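퍼햄 공동작업동 입주자 운영협의회 정기회의 회의록

일시: 5월 18일 월요일 오후 2시
장소: 본관 2층 소회의실
의장: 뤼디거 바우어파인트(Rüdiger Bauerfeind)
서기: 넬레 라트옌(Nele Rathjen)
참석: 입주 단체 대표 및 관리사무소 담당자 (명단 별첨)
배포: 전 입주 단체, 관리사무소, 게시판

1. 개회 및 전회 회의록 승인
의장이 성원을 확인하고 개회를 선언함. 전회 회의록 중 제4항의 '자전거 보관대 이전'을 '자전거 보관대 증설'로 정정하자는 서기의 제안이 있었으며, 이의 없이 정정 승인함.

2. 난방 및 환기 설비 점검 결과 보고
관리사무소에서 브링크만(Brinkmann)사의 정기 점검 결과를 보고함. 보일러 본체에는 지적 사항이 없으나, 북측 복도의 환기 덕트에서 소음이 발생한다는 민원이 계속 접수되고 있음. 점검 업체는 고정 브래킷의 이완을 원인으로 추정하고 있으며, 부품 교체 견적은 별도로 제출할 예정임.
북측 입주 단체에서는 오전 시간대의 소음이 특히 심하여 전화 응대에 지장이 있다고 발언함. 의장은 견적 접수 전이라도 임시 고정 조치를 시행할 수 있는지 확인하도록 요청함.
결정: 관리사무소가 업체와 임시 조치 일정을 협의하고, 그 결과를 입주 단체에 서면으로 통지함.

3. 공용 주방 사용 수칙 개정
개정안 초안을 서기가 낭독함. 주요 변경 사항은 다음과 같음.
가. 냉장고 보관 식품에는 단체명과 보관 시작일을 표기함.
나. 표기가 없는 식품은 매주 금요일 오후에 정리함.
다. 식기세척기는 마지막 사용 단체가 가동하고, 다음 날 오전에 비움.
라. 외부 행사에서 주방을 사용할 경우 사전에 관리사무소에 신청함.
'나'목과 관련하여 금요일에 근무자가 없는 단체가 있으므로 사전 안내가 필요하다는 의견이 제기됨. 반면 정리 요일을 변경하면 청소 용역 일정과 맞지 않는다는 관리사무소의 설명이 있었음. 논의 끝에 요일은 원안대로 유지하되, 전날 오전에 전자우편으로 안내하는 문구를 추가하기로 함.
결정: 수정안 가결. 찬성 다수, 기권 1.

4. 우편물 및 택배 수령
폰딜빌(Fandilville) 방면 배송 업체가 변경된 이후 택배가 후문에 방치되는 사례가 있다는 보고가 있었음. 지난 분기에 접수된 택배는 총 413건이며, 이 가운데 수령인 확인이 지연된 건은 33건임. 의장은 후문 인터폰 안내문이 이전 입주 단체명으로 남아 있는 점을 지적함.
선반 추가 설치 요청에 대하여 관리사무소는 소방 통로 폭을 먼저 측정하여야 한다고 답변함. 측정 전까지 대형 화물은 각 단체가 당일 수령하는 것을 원칙으로 함.
결정: 인터폰 안내문을 교체하고, 선반 설치 건은 차기 회의에서 재논의함.

5. 주차 구역 배정
방문객 주차면을 입주 단체 차량이 장시간 사용하고 있다는 민원을 검토함. 본래 방문객 주차는 당일 사용에 한하며, 야간 주차는 허용되지 않음. 일부 참석자는 촬영 장비 등 무거운 물품을 운반하는 경우에 한하여 예외를 인정하여야 한다고 주장함. 이에 대하여 하역 구역의 정차 시간을 연장하는 방안이 대안으로 제시됨.
결정: 하역 구역 정차 시간 연장을 시범 운영하고, 10월 회의에서 결과를 검토함.

6. 여름 개방 행사
손드스테드(Sondstead) 주민센터와의 공동 개최 건을 논의함. 전년도 행사 참석자는 약 59명으로 집계되었으며, 주민센터는 올해도 안뜰과 1층 복도의 개방을 요청하여 왔음. 각 단체의 참여 여부는 자율로 하되, 참여하는 단체는 실내 동선과 안전 책임자를 사전에 제출하여야 함. 안내 책자의 편집은 서기가 담당하며, 단체별 소개문은 한 단락 이내로 제한함.
우천 시 안뜰 행사를 본관 로비로 옮기는 방안에 대하여는 로비 수용 인원을 확인한 후 결정하기로 함. 음향 장비 사용은 오후 6시까지로 함.
결정: 공동 개최에 동의함. 소개문 제출 양식은 서기가 배포함.
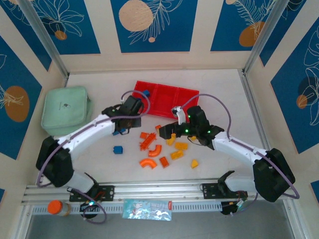
7. 기타 사항
가. 본관 출입 카드를 분실한 경우 즉시 관리사무소에 신고하여야 하며, 재발급 신청서는 안내 데스크에 비치되어 있음.
나. 2층 화장실 수전 교체 공사 기간 중에는 1층 화장실을 이용함.
다. 폐지 수거함의 위치를 계단 옆에서 후문 안쪽으로 변경함. 종이 상자는 접어서 배출함.

8. 차기 회의 및 폐회
차기 회의 일자는 의장이 서면으로 통지함. 안건은 회의 일주일 전까지 서기에게 제출하여야 함. 추가 발언이 없어 의장이 폐회를 선언함.

회의록 작성: 넬레 라트옌
회의록 확인: 뤼디거 바우어파인트
별첨: 참석자 명단, 공용 주방 사용 수칙 개정안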